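公開見学のあり方について ― 自動化の「手前」にある作業をどう見せるか

自動化技術に関する公開見学会は、近年、各地で開かれるようになった。当研究会においても会員から案内の要望が多く、可能な範囲で参加の機会を設けている。本稿は、Gimik社の開発拠点において実施された公開見学に参加した者の立場から、見学会という形式が何を伝え、何を伝えそこねているかについて意見を述べるものである。技術の評価を目的とした報告は、別途、会員向けに配布する資料に譲る。

見学の概要

見学は同社の公開日にあわせて行われ、当研究会からは8名が参加した。全体の所要時間は65分で、前半に概要説明、後半に作業室の見学と質疑が置かれた。案内を担当されたのは、同社で作業データの整備を統括するAnel Makhubela氏である。また、部品供給の立場から協力しているMarchetti社のAshley Entwistle氏が同席され、器具の保守に関する質問に応じられた。

見学の対象となったのは、社内で「Dreretti」と呼ばれている計画である。人が手持ち式の把持器具を両手に一つずつ持ち、机上の品物を扱う。その動きを記録し、後に機械の動作を学習させるための材料とする。計画の名称は耳慣れないものであったが、内容そのものは簡潔に説明され、専門外の会員にも趣旨は十分に伝わったと思われる。

率直に述べれば、参加者の多くは、案内状にあった「ロボットの公開」という文言から、機械が自ら動いて物を運ぶ様子を思い描いていた。筆者も同様である。しかし作業室で目にしたのは、白い標識の立方体を載せた器具を握り、机に向かう人の姿であった。部屋の造りも工場を連想させるものからは遠く、ガラスの間仕切りにはブラインドが下ろされ、そばには桃色の花が置かれていた。会員の一人は、見学を終えてから「事務所を訪問したようであった」と感想を記している。 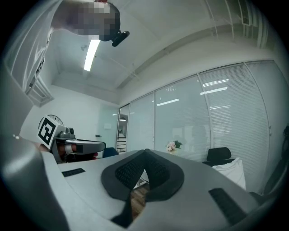 期待とのずれをどう受けとめるか

このずれを、主催者の広報上の不手際として片づけることは容易である。実際、事後に回収した感想のうちには、もう少し派手な実演を望む声も含まれていた。筆者はこれに同意しない。むしろ、期待とのずれが生じたことこそ、今回の見学の収穫であったと考えている。

一般に公開される実演の多くは、完成した動作を短く見せることを主眼としている。機械の腕が品物をつかみ、所定の場所へ置く。観客は拍手をし、次の展示へ進む。この形式には、技術への関心を広く喚起するという効用が確かにある。他方で、その動作が成り立つまでに人がどれほどの作業を積んだかは、観客の目に触れることがない。結果として、機械は買い求めて据え付ければその日から働くもの、という理解が広まる。導入を検討する事業者がこの理解のまま契約に臨み、後になって準備作業の量に驚く事例は、当研究会の相談窓口にも届いている。

Makhubela氏の説明によれば、同社では一つの作業について1000回の記録を一区切りとし、そのうえで内容を点検する。今回見学した作業については、見学の時点で342回まで進んでいるとのことであった。この数字を聞いたとき、室内の空気がいくらか変わったことを記しておきたい。それまで器具の形状や価格に集中していた質問が、作業に当たる人の休憩や交替、記録の取り直しの基準といった点へ移ったのである。

作業の単調さを隠さないこと

見学会の主催者は、往々にして単調な作業を見せることをためらう。来場者が退屈するのではないか、企業の印象を損なうのではないか、という懸念によるものであろう。心情は理解できる。しかし、単調であることは、この種の作業の本質に属する事柄である。同じ品物を、少しずつ置き方を変えながら、繰り返し扱う。速さを競うものでもなければ、見栄えを整えるものでもない。そうした作業の積み重ねが自動化の基礎をなしている以上、これを舞台裏に押しやったまま「自動化」を語ることには、いささかの無理がある。

なお、質疑の中で、ある会員が「なぜ初めから機械の腕を動かして教えないのか」と尋ねた。Makhubela氏の回答は、人が器具を手に持つ方が動作の幅を得やすく、場所も選ばない、というものであった。ただし氏は続けて、手持ちの器具で得た記録がそのまま機械の動作に移せるとは限らず、移せなかった場合の検討に多くの時間を充てている、とも述べられた。このような留保を来訪者の前で明言されたことに、敬意を表したい。成功した例のみを並べる説明に慣れた耳には、かえって信頼に足るものと響いた。

Entwistle氏からは、器具の指先に当たる部分の摩耗について補足があった。氏によれば、把持面の材料は消耗品として扱っており、交換の時期をどう判断するかは現在も試行の段階にあるという。摩耗した面で得た記録と、交換した直後の記録とを同列に扱ってよいかという問いには、両氏の見解が必ずしも一致しておらず、その場で短い議論になった。予定になかったこの数分間が、参加者の間では最も評判がよかった。

机の上の品物が語ること

もう一つ、見学の内容に関して触れておきたいのは、扱われる品物の選び方である。作業室の白い机には、器具の先に黄色い包装の封筒が平らに置かれていた。赤い小さな文字と円い図柄の刷られた、ごく普通の印刷物である。専用に設計された試験片や、寸法の揃った積み木のようなものを予想していた会員には、意外に映ったようである。

平たく薄い品物を机から持ち上げることは、人にとっては意識にも上らない動作である。爪を端に掛ける、机の縁まで滑らせる、片手で押さえて片手で起こすなど、われわれは状況に応じて無意識に手段を選んでいる。ところが、二本の器具を通してこれを行おうとすると、たちまち工夫が要る。後半に設けられた体験の時間には、会員も予備の器具を借りて別室で紙の封筒を扱ったが、筆者は三度続けて取り落とした。隣で試みた会員は早々に縁まで滑らせる方法を見いだし、周囲の感心を集めていた。

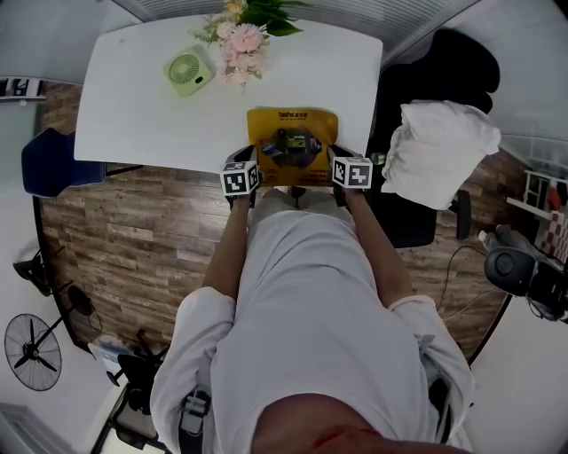
この体験を経て、筆者は「簡単な作業から自動化する」という、しばしば耳にする方針に疑問を抱くようになった。人にとっての簡単さと、機械にとっての簡単さとは、尺度が異なる。封筒を一枚めくることが難題となり、重い箱を決まった位置へ運び続けることが容易である、という逆転は珍しくない。導入の順序を決める会議において、現場の者が「これは簡単だから」と挙げた作業が、見積りの段階で最も高価な項目となる。そのような食い違いの多くは、机の前に座って器具を一度握ってみれば、相当程度まで避けられるはずである。

また、作業の当事者が何を見ているかという点も、体験によって初めて得心がいった。器具を通すと、指先の感触に頼ることができない。品物の端がどこまで浮いたか、力が足りているかを、ほとんど目で判断することになる。普段の仕事でいかに触覚に依存しているかを、会員の多くが帰路に語り合っていた。製本や検品の業務に長く携わってきた会員の指摘はとりわけ具体的で、紙の湿り具合を指で確かめる工程は当面人の手に残るであろう、との見立てであった。筆者もおおむね同じ意見である。

主催者に望むこと

以上を踏まえ、今後この種の公開を企画される各位に対し、いくつかの点を要望する。

第一に、案内状の文言である。「ロボットの公開」と銘打つのであれば、来場者が目にするものが完成した機械の動作であるのか、その準備に当たる人の作業であるのかを、事前に明示していただきたい。内容に優劣をつける趣旨ではない。心構えがあれば、来場者は初めの十数分を戸惑いに費やさずに済む。今回の参加者についても、問いが深まったのは後半に入ってからであり、時間の配分としては惜しまれる。

第二に、進行中の数字を示すことである。目標の回数と現在の回数とを並べて示されたことは、今回、他のどの資料よりも参加者の理解を助けた。途中の数字は外部に出しにくいものであろうが、完了した後の数字のみでは、作業の時間的な重みは伝わらない。

第三に、作業に当たる人への配慮である。見学者が背後に立ち、手元をのぞき込む状況は、当人にとって快いものとは言いがたい。今回は人数が限られていたこともあって大きな支障はなかったと聞くが、参加者の側にも、声をかける時機や立つ位置について心得が求められる。当研究会としても、見学に先立つ説明の中にこの点を加えることとした。公開の場で働く人の様子を撮影し、配布する際の取り扱いについても、あらかじめ取り決めておくことが望ましい。

当研究会の側の課題

要望を述べる以上、見学する側の姿勢についても触れなければならない。当研究会では、参加者に事前の質問票を提出していただいているが、今回寄せられた質問の大半は、価格、処理の速さ、導入実績の三点に集中していた。いずれも事業者として当然の関心である。しかし、開発の途上にある計画に対してこれらを問うても、得られる回答は限られる。記録用の計算機について、Unix系の環境で運用しているかを問う質問もあったが、これも書面での照会で足りる事項であり、限られた時間の中で問うべきものであったかは再考を要する。

筆者が有益と考えるのは、次のような問いである。どのような場合に記録を取り直すのか。熟練した者と不慣れな者の記録を、どのように組み合わせるのか。品物の種類を増やすのと、置き方を増やすのとでは、どちらを先にするのか。これらの問いに対する回答は、そのまま自社の業務を見直す手がかりとなる。現に、参加した会員の一社では、見学の後、包装工程における手の動きを書き出す作業に着手したとの報告を受けている。自動化を導入するか否かは未定とのことであるが、書き出してみたところ、新人への指導に用いる手順書に抜けがあることが判明したという。

もっとも、見学を一度行えば理解が定まるというものでもない。同じ計画を時期を隔てて訪ね、何が変わり、何が変わらなかったかを確かめることにも意味がある。Makhubela氏からは、来年4月に再度の公開を検討している旨の内諾をいただいた。その折には、蓄積した記録を用いて動く機械の様子も併せて見せていただけるとのことであり、今回机上で扱われた品物と同種のものを対象とするよう、当研究会から希望を申し入れている。うまくいかない場面も含めて公開していただきたい旨を書き添えたところ、差し支えないとの返答があった。

再訪への参加を希望される会員は、事務局まで書面にて申し出られたい。定員は今回と同数を予定しており、前回参加者と新規の参加者とが半数ずつとなるよう調整する。質問票の様式は現在改訂中であり、整い次第、申込者に送付する。

(2019年10月1日 研究会 見学事業担当)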